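Über uns

Hallo und schön, dass du hergefunden hast! Ich bin Lama, Lama Tarawneh, und ich schreibe diese Seite jetzt zum dritten Mal neu, weil Rania die ersten beiden Fassungen zu steif fand. Also gut, dann eben so, wie ich rede.

Dendado ist eine kleine Sprachschule für Arabisch. Wir unterrichten Leute, die wirklich sprechen wollen, am Küchentisch, am Telefon mit der Schwiegermutter, beim Gemüsehändler.
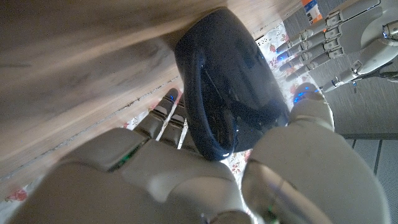
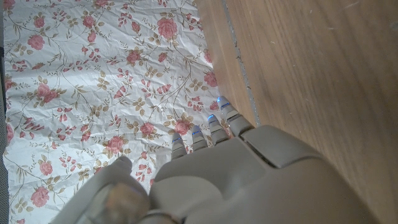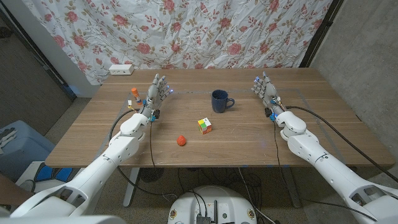
Angefangen hat alles mit einem Aushang in einer Bäckerei. Ich hatte damals noch meinen Bürojob und wollte abends ein bisschen unterrichten, zwei oder drei Leute vielleicht. Gemeldet haben sich 8, und plötzlich brauchte ich Stühle. Rania Zein kannte ich aus dem Chor (sie Alt, ich eher Dekoration), und sie hatte gerade ihr Studium fertig und keine Lust auf ein Referendariat. Sie kam für einen Abend zum Aushelfen und ist bis heute da.

Wir unterrichten levantinisches Arabisch, also das, was man in Damaskus, Beirut, Amman oder Jerusalem auf der Straße hört – mit kleinen Unterschieden, über die Rania und ich uns herrlich streiten können. Sie sagt manches anders als ich, und im Kurs hört ihr dann eben beides. Hocharabisch gibt es bei uns auch, aber erst später und nur für die, die Zeitung lesen oder Nachrichten hören möchten. Ich weiß, dass viele Schulen es andersherum machen. Ich habe aber zu viele Leute getroffen, die nach zwei Jahren Kurs eine Regierungserklärung verstehen und keinen Kaffee bestellen können.

Unsere Kurse haben Namen statt Nummern, das verwirrt am Anfang alle, tut mir leid! Farah ist der Einstieg, ganz ohne Vorkenntnisse, mit Schrift in kleinen Portionen. Natham ist der Grammatikkurs für alle, die schon plaudern und jetzt wissen wollen, warum das Verb da so aussieht. Ein Kurs dauert 30 Unterrichtsstunden, eine Stunde sind bei uns volle 60 Minuten, und er kostet 269 Euro. Das Heft ist dabei. Wir haben es selbst geschrieben und es hat noch Tippfehler, wer einen findet, bitte melden.

Ach ja, Brarnix! So heißt unser offener Abend, und nein, das ist kein arabisches Wort, das hat sich ein Teilnehmer beim Scrabble ausgedacht und stur verteidigt. Wir kochen, spielen Karten und reden Arabisch, so gut es eben geht. Los geht es um 19 Uhr, kommen darf jeder, auch Freunde und Kinder. Anmelden musst du dich nur, wenn du eine Allergie hast – ich tue nämlich überall Sesam rein.

Was wir nicht anbieten, sind Prüfungsvorbereitung und beglaubigte Übersetzungen. Danach werden wir oft gefragt, aber dafür gibt es Leute, die das gelernt haben. Und Einzelunterricht machen wir nur, wenn neben den Gruppen noch Luft ist, im Moment sieht es damit eher schlecht aus.

Die nächsten Anfängerkurse starten im Mai. Falls du unsicher bist, wo du hingehörst, schreib uns einfach ein paar Zeilen über das Kontaktformular oder ruf an, dann quatschen wir kurz und finden das raus. Vormittags erreichst du meistens Rania, nachmittags mich.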